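Assessing Whether a Household Chore Can Be Given to a Robot Arm

Guidance for project leads, Ullance Home Automation Programme
Prepared by Teodoro Sison and Rommel Sebastian
Last revised June 14, 2020

Scope

This page sets out how a kitchen chore is to be assessed before any request is made for time on a physical arm. It applies to all chores in the Saludo list. Staff working on shop-floor tasks at the Budov site should follow the separate procedure for that site.

A chore is judged ready when the arm can complete it without help, at a pace a household would accept, and without leaving work for a person to put right. Very few chores meet this standard at present. Most can be done in part, and the assessment should state clearly which part.

Before you begin

Obtain the current chore sheet from the programme office. Confirm that the simulated kitchen contains every object named on the sheet. Agree with your supervisor what will count as a completed attempt, and record this in writing before the first run.

Step 1. Divide the chore into actions

Write down each action a person would carry out, in order. "Use the mixer" is too broad to be scored. Reaching the mixer, lifting the head, placing the bowl, lowering the head and turning a control are separate actions and should be entered on separate lines.

Step 2. Mark the difficult contacts

Note every point at which the gripper must touch something small, smooth or hinged. Controls and rims cause the greatest number of failures. Pouring, wiping and scraping should be marked as unsuitable for simulation alone, as the behaviour of liquids and dough is not modelled well enough to support a finding.

Step 3. Run the attempts in simulation

Carry out 24 attempts for each action, changing the starting position of the arm each time. Do not adjust the settings part way through a set. In the mixer task, check the clearance between the gripper fingers and the rim of the bowl whenever the hand is over the appliance, and stop the run if they meet. 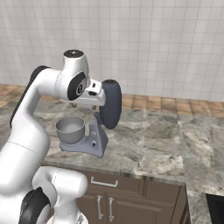

Step 4. Score the results

Enter each attempt as completed, partly completed or failed. An attempt that needed a reset is a failure. The Gastero trial set, which holds 1,575 attempts, was scored in this way, and new results must be comparable with it.

Step 5. Decide on a physical trial

An action may go forward if at least 57 per cent of attempts were completed and no run ended in a collision. Two assessors must sign the form. Where they disagree, the action remains in simulation until the next review in August.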